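About Our School

Brimley School is a small independent day school for children in kindergarten through eighth grade. We are at 2258 Griltau Road, in the building that used to be the Nastgate telephone exchange, with a second, smaller building across the parking lot that everyone calls Dobos. Kindergarten through fourth grade is in the main building. Fifth through eighth grade is in Dobos, along with the art room and the music room.

The school was started by parents and two teachers who had worked together in the public schools and wanted to try mixed-age classes. The first year was held in a rented church basement. The move to Griltau Road came four years later, and Dobos was added when the print shop that owned it closed. We still find old type trays in the attic now and then, and the eighth grade uses one of them to sort geology samples.

How classes are set up

We teach two grades together in every room except kindergarten, which is on its own. First and second share a room, third and fourth share a room, and so on up to eighth. A child normally stays with the same teacher for two years. New families ask whether the older half of the class ends up repeating material. Science and social studies run on a two-year cycle, so a topic comes up once. Math and reading are taught in groups by level, and a child can change groups at any point in the year.

The mornings are for reading, writing and math. Lunch is at 11:45 for the main building and 12:15 for Dobos. Afternoons go to science, social studies, art, music and gym, and on Fridays the last hour is given over to projects the students choose for themselves. Projects have to be written down on a one-page plan and signed by a teacher before materials are handed out. Recent ones include a map of every storm drain between the school and the river, a cookbook of breakfasts, and a radio play in four episodes that was performed from behind a curtain.

Each class has one long unit a year that ends in something the public can come to. For third and fourth grade it is the bird count and the display that goes with it. For seventh and eighth it is the town history evening, when students present what they found in the county records. The younger grades put on an open morning in spring, with their work laid out on the tables and coffee for the adults.

Homework

There is no homework in kindergarten or in first and second grade, apart from reading with an adult at home. Third and fourth graders have math twice a week. From fifth grade up there is homework on most school nights, and it should be possible to finish it within an hour. If it regularly takes longer, please write to the classroom teacher and tell us how long. We would like to know early.

Reports and conferences

We send written reports home in February and June. There are no letter grades until seventh grade. Conferences are held in the fall and again in the two weeks after the February report, and the student comes to the second one. Students in fifth grade and up lead part of it themselves, usually by showing two pieces of work and explaining what they would change.

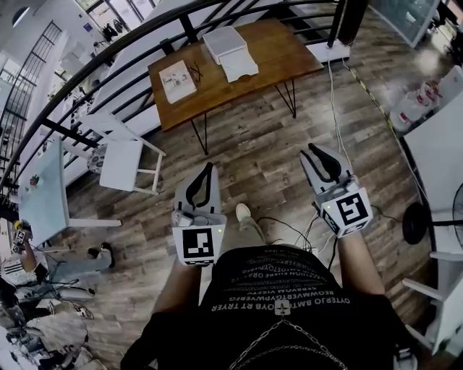

Brimley has no uniform. Clothes should be comfortable enough to sit on the floor in and sturdy enough for the yard, which is muddy from November to April. Students need a pair of indoor shoes that stay at school and a waterproof jacket that goes home on Fridays. The rules on printing are short: no alcohol or tobacco, nothing aimed at another person, nothing a kindergartner should not have read aloud to them. A black short-sleeved T-shirt covered in rows of white lettering, like the one shown here, is fine in any classroom. Chains and long necklaces come off for gym and in the art room. Please put a name in everything else. The lost and found box is emptied on the last school day of each month, and whatever is left goes to the clothing exchange.

The staff

Gunnel Dahlgren has been head of school for 10 years. Before that she taught third grade, two of those years here. She still takes the third and fourth grade math group on Monday mornings and is therefore hard to reach by phone before lunch on that day. Email works better.

Defne Baysal teaches kindergarten. She trained as a speech therapist and runs the screening that all our kindergartners have in their first weeks.

Lucimara Rangel teaches fifth and sixth grade and coordinates the upper grades. Questions about placement in math groups for Dobos students go to her, and so do questions about high school applications. She holds an information evening on applications each fall for the families of seventh and eighth graders.

Eylül Akyol teaches art to all grades and is in charge of the project hour. The art room is open at recess on Tuesdays and Thursdays for anyone who has something to finish.

Serpil Yaman runs the office. She handles attendance, bus forms, lunch orders, medication forms and the school calendar. If you are not sure whom to ask, ask her.

The other classroom teachers, the music teacher and the gym teacher are listed with their email addresses on the Staff page.

Enrollment and tuition

We keep the school at 100 students. We have turned down the chance to grow beyond that more than once, mainly over the size of the lunchroom and the wish to have all grades at the same Friday assembly. Most openings are in kindergarten. Places in the other grades depend on who moves away, and we do not know about many of those until late spring.

Applying starts with a visit. Families come for a tour on a regular school day, and if they decide to apply, the child spends a morning in the class he or she would be joining. There is no entrance test. We ask for the most recent report from the current school, if there is one, and for a short letter from the parents. The application fee is $40 and is waived on request, with no form to fill out.

Tuition is the same for every grade. It covers books, classroom supplies and day trips. It does not cover lunch, after-school care, or the three-night trip in seventh and eighth grade, which is billed separately in two parts. Aid is given according to need and is decided by a group of board members who read the applications without names. Families reapply each year. The deadline is the last school day in February for the following fall, and we hold to it, as the budget is set in the week after.

Brothers and sisters of current students are offered places first. After that we go by date of application, with an eye to keeping the two grades in each room close to even. When a class is full we keep a waiting list and will tell you plainly where your child is on it.

Getting here and getting home

The doors open at 8:05 and class begins at 8:20. Please use the Griltau Road entrance for drop-off and pull all the way forward to the second sign. The lot behind Dobos is for staff in the morning. In the afternoon it is open to families, with the gate side kept clear for the bus.

Children in third grade and up may walk or bike home alone with written permission, which has to be renewed every September. Bikes go in the rack by the music room. Younger children are handed over to an adult whose name is on the pickup list. To add someone to the list for a single day, call the office before 2:00.

After-school care runs until 5:45 on all school days and is in the lunchroom, with outdoor time first whenever the weather allows it. You can sign up by the semester or buy single afternoons. A snack is included. Care is not offered on half days before holidays.

Lunch

Students can bring lunch or order it. Hot lunch is cooked off site and delivered, and orders for the week are due by Thursday noon. There is always a vegetarian choice. Please do not send peanuts or tree nuts in any form, including in birthday treats. We have no microwaves for student use, so a thermos is the way to go for anything that should be warm.

Governance

The school is a nonprofit run by a board of nine, five of them elected by the parents and four chosen by the board for their experience. Board meetings are open to school families except for the part that deals with personnel. Minutes are kept in a binder in the office and can be read there at any time during the school day.

Rooms for outside use

The music room and the lunchroom can be used by neighborhood groups on evenings and Saturdays when there is no school event. There is a small charge for heating and cleaning. Requests should reach the office at least two weeks ahead, with the name of one adult who will be there the whole time and lock up.

Visiting us

Tours are given on Wednesday mornings while school is in session and take a little over an hour. They begin in the front hall of the main building. Children are welcome but do not have to come along. To sign up, call or write to Serpil Yaman in the office and give your child's current grade, so that we can make sure you see the right rooms while something is going on in them.

Office hours are 7:50 to 4:00 on school days.

Page last updated January 23, 2020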